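Search this site Enter keywords Go

Gripper fault: the fingers that would not let go

Gallery, February

The Bokov is the two-fingered gripper we use for our laundry and bedding work. Part of the job is done with the gripper held by hand, and part with the same fingers bolted to the arm. In February one set began closing again by itself after the trigger was released. Two people had their knuckles pinched before we pulled it out of use. No skin was broken, but the fingers should not move without the trigger, and we treated it as a safety matter.

The fault first appeared on the arm. Sverre Lie was running a folding test when the jaws opened, dropped a pillowcase and shut again on the edge of the table. The log showed no close command. He pressed the stop, wrote it up and went on with the spare set. The spare behaved, so the first set was put down as a sticky linkage and given a clean.

That was our mistake. The cleaned set went back into the hand-held kit with no tag on it, and Carys Griffiths took it out on a home visit. It closed on her thumb while she was clearing a sleeve from between the pads. Lowri Landeg was pinched the next morning doing much the same thing.

Eluned Prosser took the trigger housing apart and found the return spring seated one notch off. With the spring there, the trigger could rest just short of fully open, and a knock on the handle was enough to send the fingers in. She then checked all 69 housings in the store and found the same fault in 7 of them. Every one had come through the same bench at Nurnilura after the pads were changed.

Those housings have been rebuilt. The spring seat now gets a paint mark that has to line up before the cover goes on, and any set with a reported fault is bagged and tagged the same day — even if it seems fine after a clean. Fingers stay out of the gap between the pads, and cloth is cleared with the stylus supplied in the kit.

Hand-held work on a bed. The maroon cloth lies between the two fingers, with its small pale label showing near the top edge. The gap between the pads is the part to keep your hands away from.
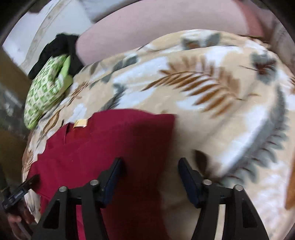 Hjalti Vigfúsdóttir wrote in to say that the paint mark is a good start but it only helps whoever has the cover off, and she would like a trigger check added to the sign-out sheet as well: squeeze, release, tap the handle on your palm with the fingers pointing away, and hand it back if the jaws move.

Related items
Marchal arm: replacing the stop button
Stastovora battery recall, what to look for
How to tag out a faulty tool

Contact us | Copyright, all rights reserved | Back to top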